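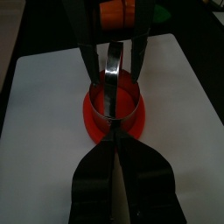 The Kalitz collection passed 3,359 recorded demonstrations in February, and the two-arm set now makes up nearly half of it. The larger share of recent sessions has gone to objects with handles, which were thin in the first release. A handle gives the arms a choice of where to hold, and the operators do not all choose the same way. The red container with the metal strip arching over its opening is typical of the group. One gripper comes to the front rim, where the strip meets it, and the other comes down from the far side. Both pairs of fingers are black, the near pair broad, and at that distance they fill a good part of what the wrist camera sees, so the model has to learn the task from whatever is left showing between and around them.

Of the total, 1,629 demonstrations are two-arm. The rest are one-arm pick and place, most of them recorded last year on the old tables. We are not adding to the one-arm set for now. Lemlem Degefa, who runs the recording schedule, has moved all of the morning hours to two-arm work and kept the late afternoon for repeats and repairs.

A demonstration begins with both arms at rest and ends when the operator presses the pedal. Most last less than a minute. The operator moves a pair of leader arms by hand and the robot arms follow. We store the joint positions, the finger openings and the wrist camera video, all on one clock. The clock was a problem in the fall. One wrist camera on the Bistier station was running behind the joint data by a few images, enough that the fingers seemed to close before they reached anything. Those files have been corrected where the delay was constant and withdrawn where it drifted. If you downloaded the Bistier files before the correction, please get them again.

We have also changed what we keep. Until this winter an operator who missed a grasp was told to stop and start over, and the attempt was deleted. The result was a set of very clean examples and a model that did not know what to do after a miss. When it closed on air it carried on to the next step with nothing in its fingers. Operators now continue through a miss, open the gripper, back off and try again, and the whole attempt is saved with a note. Attempts where something leaves the table are still thrown out.

The written instructions for each task are shorter than they were. The first version told operators which arm to use first and where to place each finger. People followed it, and the examples came out so much alike that moving the object a hand's width was enough to confuse the model. The present sheet gives the starting layout and the goal, and leaves the middle to the operator. Starting layouts are drawn from a list of 50 for each task. Please use the next one on the list, even if it looks awkward. Awkward layouts are the ones we are short of.

There are now 11 trained operators, up from six. New operators spend their first two sessions on practice tasks that are not saved. The most common fault we see in new recordings is pausing. A person stops to think with the gripper held just short of the object, and the model learns to stop there too. Pauses of more than a couple of seconds are trimmed by a script, but the script is not perfect and it is better to plan the move before starting.

The second station, Chauvin, has been down with a worn cable in its left arm. The part has arrived and the arm should be back in use by the time you read this. Calibration will take another day. Anyone booked on Chauvin that week has been moved to Bistier.

The next training run will use everything recorded through the end of the month, with one in every ten layouts held back for testing. Results will be given in the next issue, including the failures by task. Requests for new objects can go to Lemlem or on the sheet by the Pivau storage shelves. Please check first that the fingers can open wide enough to hold the thing you have in mind.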